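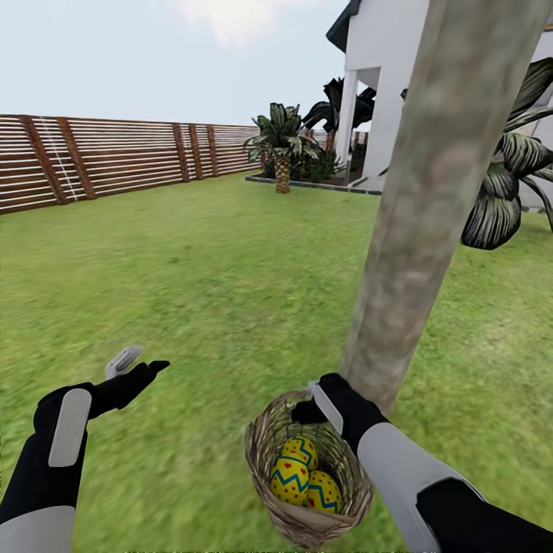

Egg hunt in the sim backyard. Right hand on the basket rim, left hand free over the grass.

Backyard tasks – operator FAQ

Questions we keep getting in the channel, answered fast. If yours isn't in here, ask Sobia Qureshi or post it.

Is this the real robot or the simulator?
Simulator. All the backyard tasks are sim only for now. Same controls as the real one though, so habits carry over. Good ones and bad ones.

What counts as a finished egg hunt?
Eggs in the basket, basket held upright, both hands still for a moment before you end the take. Three eggs on the short version. Don't end early because you think the last one landed. Look down and check.

Which hand holds the basket?
Right hand, by the rim. Left hand picks. Left-handed operators can ask for the mirrored task, it's in the Kiltar menu under variants. Please don't swap hands mid-take, we end up with a demo that is half one thing and half the other and it gets cut.

Why the rim and not from underneath?
Easier to see into the basket from the head view. Also the grip is repeatable. Underneath works too but the wrist ends up somewhere ugly and the next reach is slow.

The basket swings when I walk. Problem?
A little swing is fine. If eggs roll out, keep going – put them back in, finish the task. Recoveries are useful, Muthu Sundaram wants more of them, not less. Just don't drop things on purpose. We can tell.

What do I do with my left hand between eggs?
Open, low, over the lawn, somewhere you can see it. Don't park it behind you and dont let it hang out of view. Half the bad takes from January were a hand wandering off and then swinging back in too fast.

How fast should I go?
Slower than you want. Steady speed in, pause, close, lift. If you rush the close the egg squirts out sideways and you've lost more time than you saved.

I clipped the tree trunk. Redo?
Brushed it with the forearm, keep the take and tick "contact" in the notes. Hit it hard enough to stop the arm, redo. The trunk leans, so there is less room on that side than it looks. Step back, then turn.

Big leaves are in my way.
Yep. Move your body, not only your arm. An egg you can't see is an egg you shouldn't grab. Blind grabs get flagged in review even when they work.

Can I use the keyboard instead of the gloves?
For moving around, yes. For picking, no. Keyboard picks look nothing like hand picks and Trevor Chisholm has to filter them out one by one. Gloves or controllers only for anything with fingers.

Gloves feel off. Fingers don't close all the way.
Recalibrate. Flat hand, fist, flat hand, wait for the beep. Do it again after every break, takes no time. Still bad after two tries, swap the pair and put the old ones in the red Cemport tray with a note saying which finger.

Lag?
Check your own network first, then the status page. If the robot hand is clearly behind yours, stop recording. Laggy demos teach waiting, and we have enough of those.

How many takes per shift?
No quota. The batch target is 541 accepted takes and we are at 264. It's a team number, not yours. Fewer clean ones beats a pile of messy ones.

Does it matter where the eggs are?
Positions are shuffled at reset. Don't hit reset over and over hunting for an easy layout. It's logged. Hard layouts are the ones we are short on.

Can I talk while recording?
Sure, no audio is saved on this task. The kitchen set on Tuveck does save audio, so watch out there.

My take got rejected, why?
Usual reasons:
Ended with a hand moving
Basket set down part way through
Grabbed two eggs at once
Started before the countdown finished
Reason code is next to the take in your list. Disagree with it? Message Krishnamoorthy Shetty with the take number. He does overturn some.

When does this move to the real robot?
After the batch is done and the first policy has run 100 sim trials. No date. Please stop asking Kamran.

Who is Kamran?
Kamran Bukhari, runs the hardware side at the Ghumman building. Ask him about badges, lockers and spare headsets.

I get dizzy in the headset.
Take it off. Sit down, get some water, don't push through. Shorter sessions are OK, tell whoever is on shift. Turning with the stick makes it worse for most people – turn your actual body if the cable lets you.

Where do old versions of this FAQ live?
Same folder, "archive". The glove section in there is out of date so dont follow it.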